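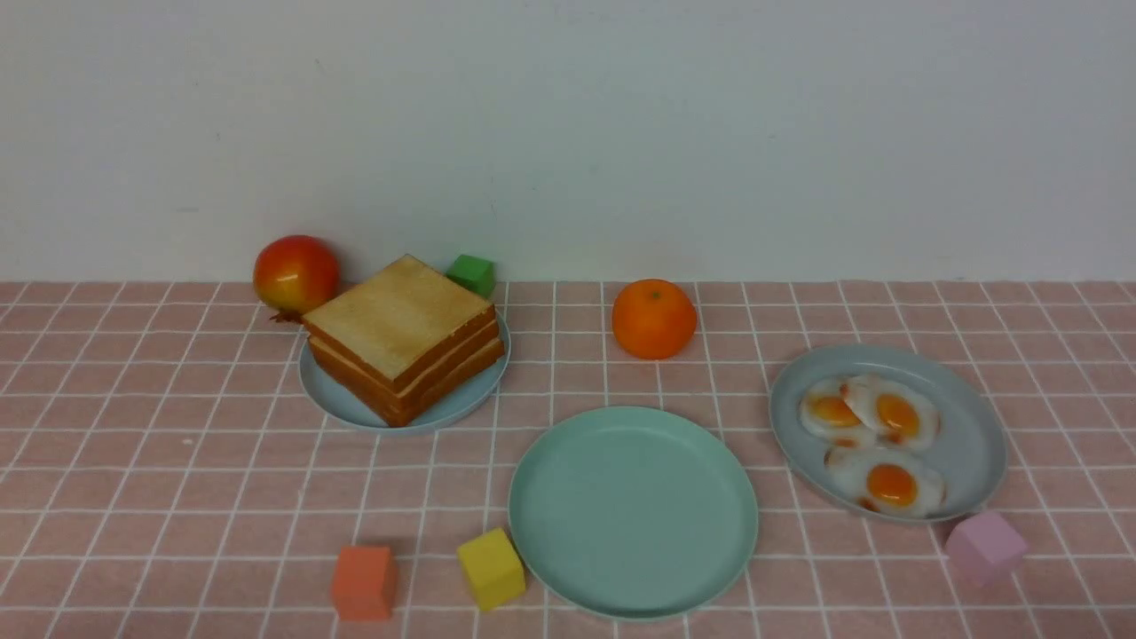 Keeping the Breakfast Cell in True

The cell at Vomari's test hall in Salcedo has one job, which is to lay out and clear a small meal. A single arm, bolted to a plinth at the near side of the table, moves toast, eggs and fruit on and off plates for most of the working day. The food is imitation. The wear on the machine is real, and it is the business of Abilio Gallardo, who has looked after the cell from the week it was bolted down.

His morning begins at the table. The top is covered in a pink tile-patterned sheet with thin white lines, chosen by an earlier project and kept. Gallardo would have picked something plain. He has come round to the grid all the same, as it gives him a quick way of seeing whether anything has shifted. The arm is parked clear of the table and the head camera takes a still of the layout. He then compares the far edge of the sheet, where it meets the grey wall, with a straight line drawn across the monitor. If the two part company towards one end, either the table has been knocked or the camera has turned in its clamp.

It is usually the clamp. The original was a printed part, and it crept under load. The replacement is machined, made by a local shop called Mimard, and it is held by two screws that must be tightened in turn, a little at a time. Tighten one fully before the other and the camera rolls slightly. The roll is too small to notice by eye on the bench and quite large enough to put a fingertip through the rim of a plate.

Plates are the awkward item. They are round, low and matt, and the rim stands only slightly proud of the base. The arm takes them by the rim, one finger above and one below, so the lower finger has to slide between plate and table without pushing the plate away. Gallardo sets the approach height with a feeler gauge and an empty plate near the middle of the table. He uses the mint-green one for this. He lowers the tool until the gauge drags, backs off, and stores the value. Then he repeats the check at the back of the table, where the arm is more extended and sags a little more.

Cubes are easier and serve as the reference. Four of them are kept in the cell, in green, yellow, coral-orange and a pale pink-lilac, and they are left among the food during ordinary running. A cube offers flat faces and sharp corners, so a bad grasp shows itself at once. If the arm closes on a turned cube and the cube swings square before it is lifted, the fingers have met it off centre. Gallardo runs 15 grasps across the set after any change to the tool. He accepts small rotations on the first contact but no sideways travel.

– The eggs tell you about the pads, he says. The cubes tell you about everything else.

The pads are silicone, glued to aluminium fingers. They last around 6 weeks. What kills them is polish: the toy food is smooth, and over thousands of closures the pad surface becomes smooth as well. Overlapping eggs are the first to suffer. With fresh pads the arm can draw the top egg off its neighbour and leave the others where they lie. With worn pads it squeezes, slips and drags the whole group across the plate. The controller answers by raising the grip force, which hides the fault for a day or so and makes it worse. For that reason Gallardo has capped the force in the settings and put a note beside the value asking others to leave it alone.

Changing a pair takes most of an hour, nearly all of it cleaning. The old adhesive is softened with solvent and lifted with a plastic scraper, never a blade, as a scored finger will hold a pad at a slight angle. New pads go on in a small jig and are clamped until the adhesive has cured. The opening is then measured at the tip and at the root. If the figures differ, the pad comes off and the work starts again.

Lighting gets less attention than it should. The pomegranate carries a highlight on its upper surface, and the vision software, supplied by Vosis, can take a bright patch for an edge. The first remedy was to retrain it. The second, which worked better, was to move the lamp further back and fit a diffuser. Gallardo wipes the diffuser in the same round as the lens, with a dry cloth.

The wall has been left as it is. It has a short scratch, a nick and a smudge or two, and there was a proposal in March to repaint it. Gallardo objected. The marks do not move, and he uses the scratch as a second check on the camera when the table itself is in doubt. The paint went back to the stores.

The remaining trouble is in the arm's wrist joint, which has developed a little play. It can be felt by hand with the brakes on, and it appears in the log as a slow spread in the heights at which the toast is released. Toast is stacked, so the error adds up. A new bearing set has been ordered. Until it is fitted the arm comes to every plate from the same side, so that the play is always taken up in one direction, and the cell runs at reduced speed.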